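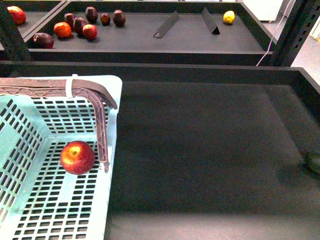 Turnell's open house started with coffee at nine and a safety talk at ten past, delivered by Salvador Ramalho with the cheer of a man who has read the same card to 200 visitors. Keep behind the yellow line. Don't feed the arm. We all promised.

The product on offer is a picking kit called Mendes: one arm, one camera, a set of soft fingers and a subscription. It's aimed at small grocers who pack online orders in the back room and can't find anyone who wants the early shift. I pack online orders in a back room, so I paid attention.

The demo station was a mocked-up produce section, dark trays on black shelving, with a mint-blue plastic basket in front to stand for the customer. The fruit was apples, a lemon and some dark things I took for plums. My own customers would like to know where the bananas were. "Bananas are on the roadmap," said Beatriz Matos from sales, and wrote something down.

The fingers are the clever part. They're brown, built like a little bridge truss, and they give when they meet something round. Beatriz let me squeeze a spare one. The one on the arm had a white zip tie around it, a repair method I also use on my delivery van, and I warmed to the whole company on the spot.

I watched for 30 minutes. It's slow, slower than my nephew, though it never once looked at a phone. An apple went into the basket with a good deal more tenderness than I've ever shown one. A plum took three tries. Bernardo Pacheco, who trains the thing, told me each new fruit needs 1000 practice picks before they'll put it on the list, and there are 41 items on the list so far. I stock rather more than that, and some of it is leeks.

Price was discussed in a side room, over pastries, and depends on how many stations you take. One is apparently the wrong answer. I've asked for a trial in September anyway — one station, apples and lemons only — and Beatriz is going to call me back about the leeks.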